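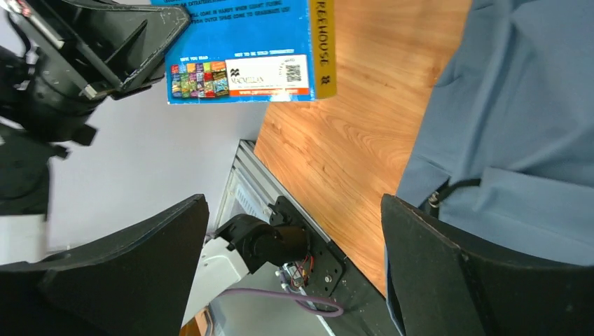 Wrist camera features jump to the wrong object during a two-arm handover

I'm running a visual servo loop on a two-arm bench setup and the feature tracker keeps locking onto the wrong thing. The task is a handover. The left arm holds a book up and the right arm has to line up with it, using only its own wrist camera. The book has a bright blue back cover with white capitals along the top, two rows of small cover thumbnails and a QR code on a white label, so I expected it to be an easy target. On the first few updates the matches are all on the book. After that a growing share of them land on the slots of the aluminum rail and on the wood grain of the table, and the pose estimate drifts toward the rail until the controller stops on its error limit.

Setup: Josalard 2 for the control loop, Stolta for feature matching, 2000 features per image, of which up to 400 survive the ratio test. Hand-eye calibration was redone in April and checks out against a printed board. Lowering the feature count made it worse. Is there a setting in Stolta for this, or do I need a different tracker?

— Shanthi Munshi

2 answers

Answer 1 (accepted)

You don't need a different tracker. Stolta matches over the full image by default, and anything with repeated edges will soak up features. Rail slots are bad for this because every stretch of slot looks like the next one.

Three changes, in the order I would try them:

Mask your own fingers. They sit at a fixed place in a wrist view when the gripper is open, so one static mask covers it. Without the mask their edges give you points that never move, and those pull the estimate toward zero motion. If you servo while closing, make the mask a function of finger position.

Set a region of interest from the left arm. You already know its joint angles, so project the expected book outline into the right wrist camera and pad it generously. Only match inside that. In Josalard you can publish the polygon on the same cycle as the joint state — check the timestamps, a stale polygon is worse than none.

Fit a plane. A closed book's cover is close enough to flat. Run the homography fit with outlier rejection and throw out the update if too few points agree. Hold the last good pose when that happens and slow the arm down.

Leave the count at 2000 until the mask is in. Lowering it first keeps the strongest corners, and on your bench a lot of those are probably on the rail.

Comment: The mask and the polygon fixed most of it. The polygon was one cycle late, so the timestamp note helped too. I still get a bad update now and then when the book is tilted far over, but the plane check catches those. Thanks. — Shanthi Munshi

Answer 2

Why not use the QR code? Biswas has a detector that gives you a pose straight from the four corners and you can skip all the matching. Worked for me on boxes. You have to know the printed size.

Comment: It's small on this cover and near one side of the label, so the angle estimate would be noisy. Fine for a rough start pose, I wouldn't close the loop on it. Also it only works for books that have one.

Comment: ok fair. Candmont does the same thing with bigger tags if you're allowed to stick one on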